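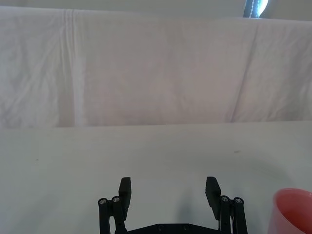

18 de marzo de 2024
Por Arsen Symonenko, Gabinete de Comunicación de Fedoruk

Fedoruk amplía la gama Gatura con un mortero de cal hidráulica natural para rejuntado de fábrica histórica

Narkdale. Fedoruk, fabricante de morteros y revestimientos minerales, incorpora a su catálogo Gatura Junta, un mortero seco premezclado a base de cal hidráulica natural NHL 3,5 y árido silíceo de granulometría controlada. El producto se destina al rejuntado de muros de piedra y ladrillo macizo en edificios anteriores al uso generalizado del cemento Portland. Se suministra desde la planta de Plakow en sacos de papel de 25 kg y en big bag de 1000 kg.

La formulación no contiene cemento ni resinas. El tamaño máximo del árido es de 2 mm, adecuado para juntas de ancho medio. Para juntas estrechas de sillería la empresa mantiene en catálogo Gatura Fina, cuya composición no varía. El módulo de elasticidad del mortero endurecido es inferior al de las piezas cerámicas y las piedras calizas habituales en rehabilitación, de modo que las tensiones por dilatación se concentran en la junta, elemento reparable, y no en la pieza.

La permeabilidad al vapor de agua permite la evaporación de la humedad interior del muro a través del rejuntado. En fábricas tratadas con mortero de cemento esta vía queda parcialmente cerrada, con el consiguiente desplazamiento de sales hacia la superficie de la piedra y pérdida de material por arenización.

Condiciones de aplicación

Antes de aplicar el producto debe retirarse el mortero degradado hasta una profundidad no inferior al doble del ancho de la junta. Se recomienda el vaciado manual con cincel de junta; la amoladora queda desaconsejada en juntas verticales. El soporte se limpia con aire a baja presión y se humedece hasta saturación, sin película de agua en superficie. La temperatura de ambiente y soporte debe mantenerse entre 8 y 30 °C durante la aplicación y en las 72 horas siguientes.

El amasado se realiza con agua potable, en mezcladora de bajo régimen, durante cinco minutos. Tras un reposo de diez minutos se reamasa brevemente. No se admite la adición de agua una vez iniciado el fraguado. El acabado se ejecuta cuando la junta ofrece resistencia a la presión del dedo, con cepillo de cerda dura o paletín, según la textura de la fábrica existente. El curado exige protección con arpillera húmeda frente a sol directo y viento.

Aplicación previa en Narkdale

El mortero se ha empleado en la restauración del antiguo lavadero municipal de Narkdale, con una superficie tratada de 800 metros cuadrados de mampostería caliza. Los trabajos comenzaron en junio del año pasado por el paño norte, el más expuesto a la humedad de capilaridad. En las zonas con presencia de sales se aplicó previamente una papeta de celulosa y se aplazó el rejuntado hasta obtener lecturas estables de conductividad.

Colores y disponibilidad

Gatura Junta se fabrica en cuatro tonos de serie: hueso, arena, ocre y gris piedra. Los tonos a medida, obtenidos por selección de áridos y sin pigmento añadido, requieren un pedido mínimo de 70 sacos y el envío de una muestra del mortero original. La ficha técnica y la declaración de prestaciones pueden solicitarse al departamento técnico de Plakow. El plazo de conservación es de doce meses en envase cerrado y lugar seco.

Contacto: Gabinete de Comunicación, Fedoruk, Narkdale | © 2024 Fedoruk. Todos los derechos reservados | Volver arriba

Comentarios (3)

mamposteria_sur
¿Sirve para juntas de más de 3 cm en mampostería irregular, o hay que ripiar antes? En la nota solo se habla de ancho medio.

Fedoruk Dpto. Técnico
En juntas de ese ancho es necesario ripiar con piedra de la misma naturaleza y aplicar por capas, dejando endurecer cada una.

L. Aparejos
El ocre de Gatura Fina tiraba bastante a rosa una vez seco. ¿Es la misma arena?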